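Jastora Indoor Drying Rack: Set-up Guide
Section 4. Hanging heavy and dark clothes

Print this page | E-mail this page

Before you begin, the rack must be fixed to the wall as explained in Section 3, and both side arms must be locked. If an arm moves when you push it with one hand, please go back and tighten it again.

1. Turn the rail until the flat side is looking upwards. You will hear a click.

2. Spin the clothes well before hanging. The rail can carry 9 kg in total, and this is counted with the water inside the cloth.

3. Hang the heaviest piece first, close to the wall. Put the lighter pieces after it, towards the front.

4. Leave a hand's width between two pieces. Air must be able to pass from below.

CAUTION: Do not hang anything over the heater cable. Do not let children pull on the rail.

Note: The rack can be used without the heater all year. In July we recommend to keep the heater off and open a window instead.
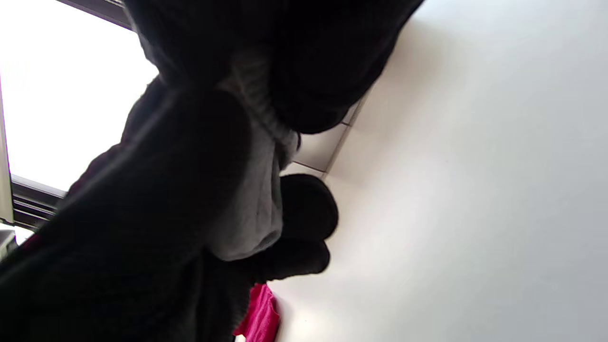
Thick knitwear and felted cloth need more time than shirts, and they need to be turned. The outside may feel dry to your hand when the inside is still damp. Check always the places where the cloth lies on itself. When a black garment bunches into a thick, rounded fold at the top like this one, the air cannot reach the middle of it, so open the fold with both hands and spread it flat. Do the same with the lower part if it has creases.

5. After two hours, turn each heavy piece so that the inner side comes out.

6. Press the seams and the cuffs between two fingers. If they are cool, leave the piece for longer.

7. When everything is dry, fold the arms back, left arm first.

CAUTION: Direct sun through glass can make black cloth fade. Turn dark pieces inside out if they will hang near a window all day.

Spare rail clips are sold under part number 168.

Comments

Irja Keskinen: Is the 9 kg for each arm or for both together?

Niilo Saarinen: Both together, I asked the shop. My winter coat alone is nearly too much.

Lăcrămioara Anghel: Step 7 is important. I folded the right arm first and it got stuck, I had to loosen the screw.

Related pages

Section 3. Fixing the rack to the wall
Section 5. Using the heater
Cleaning the rail and the clips
Irkora 201 ceiling airer: set-up guide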